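Drallance Table Oil, Clear Matte
Item 467-M

Product details

Drallance is a penetrating oil for light-colored indoor wood: tabletops, counters, shelves and desks. It soaks into the surface and leaves no film. Not for use on lacquered, painted or waxed wood. Old finish must be sanded off first.

Contents: linseed oil, tung oil, citrus solvent, drier
Finish: matte
Can size: 17 oz
Coverage: 13 square yards per can, one coat
Coats needed: two on new wood, one for upkeep
Dry to touch: 10 hours
Full cure: 13 days

Applying

Sand with the grain to 180 grit and remove all dust. Stir the can; do not shake. Spread a thin coat with a lint-free cloth and leave it for 17 minutes. Wipe off everything that has not soaked in. Oil left standing on the surface will turn sticky and must be removed with solvent. 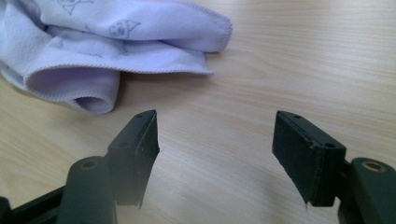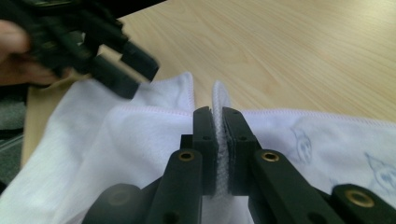
Cloth on light wood.

The second coat goes on after 10 hours. Do not sand between coats unless the grain has raised, in which case use 320 grit and light pressure.

Rags with oil on them can catch fire without a flame. Lay them flat outdoors to dry or soak them in water before disposal.

Upkeep

Clean with a damp cloth and plain soap. Do not use ammonia, bleach or scouring pads. Re-oil when water no longer beads.

Ordering

Sold by the can or in cases of 10. Cans made before September carry the old Uswood label; the formula is the same. Trade orders: Marloes Meijer, Bulcombe warehouse.

Data sheet revised 2023-11-10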